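Clerkthorpe Makers Guild
Minutes, December meeting, as typed up by me (Kumiko Kikuchi) from my very messy notebook

We got going at 7:05 pm, once the coffee urn quit tripping the breaker. Solange Vasseur chaired. I took notes and ate most of the shortbread, so if something you said is missing, that's when it happened.

Last month's minutes were approved with one fix: the dye workshop is at Kobori, and I'd written Stustel. Sorry to anyone who already put it on their calendar!

Holiday market. We took in 4,000 dollars across all the tables, which got a round of applause. After the hall rental and the card reader fees we keep 520 for the guild account. Solange wants part of it to go toward better signs (people kept walking right past the pottery corner), and I said I'd get prices. We talked for a long time about whether the soap people and the candle people can go next to each other again, given the smell. No vote. It'll come back in January.

Spring giveaway. This was the big item. Last year's ran on paper slips and half of them had no phone number on them, so this time entries go through the newsletter only, one per household. Solange moved that each prize be handmade by a member and worth no more than 200 dollars. I seconded, and it passed with one no, from the quilters, who pointed out that you can't buy the batting for a full-size quilt and pay yourself anything for that price. Fair point. They're going to offer a table runner.

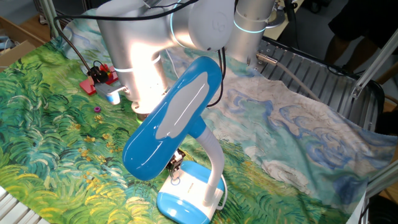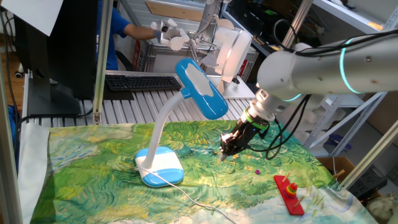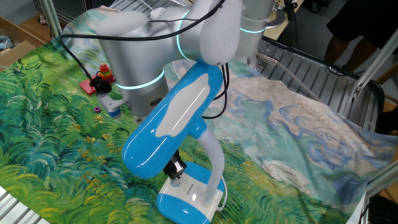
Blue and white against the printed cloth: the desk lamp in the first two photos, the toy microscope in the last.

Newsletter. We're up to 3,000 subscribers, and I'm thrilled, but the mailing service moves us to the next price level soon. Solange asked if we could clear out the addresses that never open anything. I'll do that before the giveaway announcement goes out, and I'll send them one "still want this?" note first.

Sivlow craft fair. They've offered us a double booth again, same corner, same terrible parking. We're taking it. If you want a shelf, email me by the end of January and tell me how wide your stuff is, please, with real measurements this time. Earring racks can go on the front counter.

Supplies swap. Beads, yarn and leather scraps, yes. Half-used resin, no, and that's final (Solange made me write that down).

Any other business: somebody left a pair of bent-nose pliers with red handles at the last meeting. They're in my bag, come claim them.

We wrapped up at 8:50 pm. Next meeting is in January, same room, and it's the weavers' turn to bring snacks.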